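Subject: Re: [clastik-users] Where to start with ML on skin lesion images?
From: Amber Entwistle
To: clastik-users list

Hi Meinrad, hi all,

Meinrad Baumgartner wrote:
> I'm a nurse by training and I've been learning Python in the evenings.
> Our clinic in Tromley has 193 lesion photos with biopsy results that
> we are cleared to use for teaching. Is that enough to train anything
> with Clastik, or should I look for open data first? Also, my laptop
> is old and has 8 GB of memory.

What a great question, and welcome! 193 is small for training from scratch, but it's a lovely size for a test set, and having biopsy results behind every one of them is worth a lot. I'd keep yours locked away and not train on them at all. Get your training images from one of the open collections (start with 2,000, you can always add more), fit a small pretrained network, and only then see how it does on the Tromley photos.

Your laptop will be fine if you resize everything first and keep the batch size at 8. I ran the whole Blackburn tutorial on a machine like that back in February and it finished while I was making dinner!

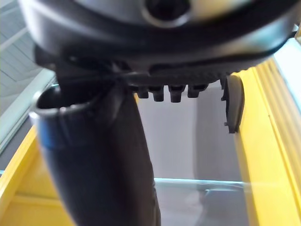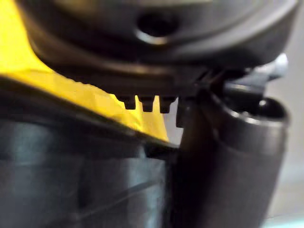
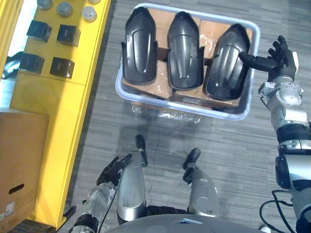
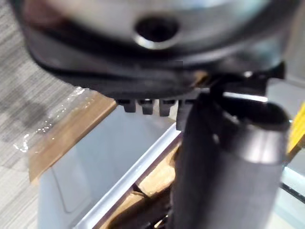 Steps I'd follow

1. Install Clastik into a clean environment. The mix of old and new image libraries is what trips up most people on this list.

2. Split by patient, never by photo. If one person has three photos, all three go on the same side. I got this wrong on my first project and had a wonderful accuracy score for a whole week (sigh).

3. Run the Avwood notebook as it is, before changing anything. It draws the confusion matrix for you and the comments are really friendly to beginners.

4. Look at the misses one at a time. You'll be better at this than most of us, with your background! Rulers, pen marks and hair are the usual suspects.

5. Report sensitivity and specificity separately. Plain accuracy hides far too much when most of the lesions are harmless.

One more thing on the open data: check for duplicates. When I cleaned up my copy I threw out 185 repeated images, a few of them with different labels. The hash script in the Clastik contrib folder finds the exact copies, but the cropped ones you'll have to catch by eye.

Please post your first results, even if they look terrible. I'd love to see them, and I'm happy to go over your split file if you send it along without the patient IDs.

Amber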